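Endurance Riding, Unit 3: Reading a Route Profile
Handout by Iestyn Bevan, for the Gronow evening course

Start with the number everyone quotes, total climbing. The organizers of the Vurwood loop give 2573 meters. Fine, but who measured it? A barometric unit and a phone app will disagree on the same hill, and the bigger figure tends to end up on the poster. I would treat the last two digits as decoration.

Average gradient is worse. The Gralline climb rises 1000 meters over 20 kilometers, so the brochure says five percent and calls it steady. It includes a long flat stretch by the reservoir and a short descent. Take those out and the rest is a good deal steeper than five. Work it out in sections before you pick your gears.
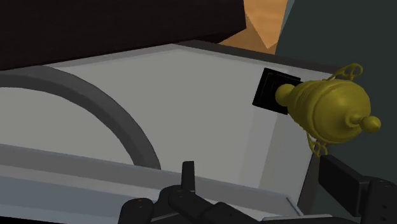
Smoothing is the next problem. Planning software averages the height between points, and short ramps vanish. Flistero does this by default. I have yet to see a setting that fixes it properly — zooming in only gives you a larger picture of the same guess.

Then there are pacing charts. Most assume you climb the last hill at the power you held on the first. Ask to see the rider who did that. On a two-day route I would plan the second morning slower and keep food for it.

For next time: take a climb you know, split it into 3 sections, and write down the gradient of each from memory. Then check the map. Bring both sets of figures, including the embarrassing ones.

Read before the June ride: Unit 4, descending and brakes.

Shares 3 | Comments 0
Contact | © Gronow course notes | Back to top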